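Search notebook entries Go Advanced

2 July 2023
Melaniia Zinchenko

Serving trial, Prendemach bench. Still not convinced by the pink bowl. Droren's note from April says a wide, flared rim makes it easy to put food in and see what you've got, and I'll grant the second half. My doubt is the depth. It's shallow, and with two pieces of bread or cake I'd expect one to end up leaning on the other or riding up on the rim. The note gives no tries at all, only the opinion.

Weighed the bowl before starting: 179 g. The sheet from Grimasville says 430. Either that's a different bowl or they weighed it full. Have asked, not holding my breath.

Kept the green cutting mat under everything. Sirko says the grid lets us read off where the bowl sits — fine, if someone writes the position down each time. Last time we had 2 pages of notes and not one grid reference. The angle guides are no help to me, I only use the squares.

Order today: orange piece first, flat on the bottom, then the round bun.
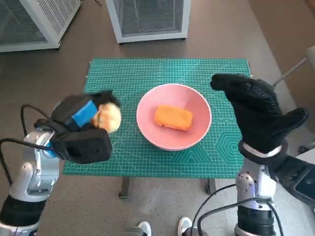

Orange piece in the bowl, pale yellow bun still held over the left part of the mat.

To do: same again with a deeper bowl before anyone calls this one suitable. Find out who wrote the Grimasville sheet. Write the grid position down BEFORE moving the bowl — me included.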